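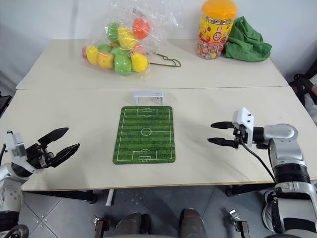

About Barkside Raceway

Barkside Raceway is a small club for drag racing and street cars, on the old airfield outside Nallham. We opened the strip with 28 members and one timing clock. Today we have over 400 members, and they come also from Murna and the villages near the coast.
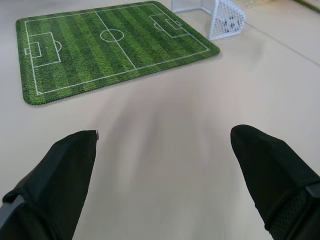 Our track

The strip has a length of one eighth of a mile. The surface was made new by the firm Meireles before last season, and the grip at the start line is now much better. We race from spring until November.

Beginners are welcome with their normal road car. You need a valid licence, a helmet and long sleeves.

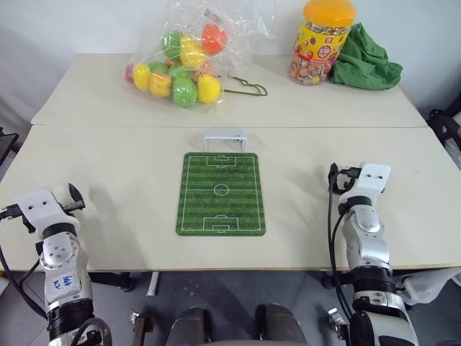 Please arrive one hour before the first run, so that we can check your car.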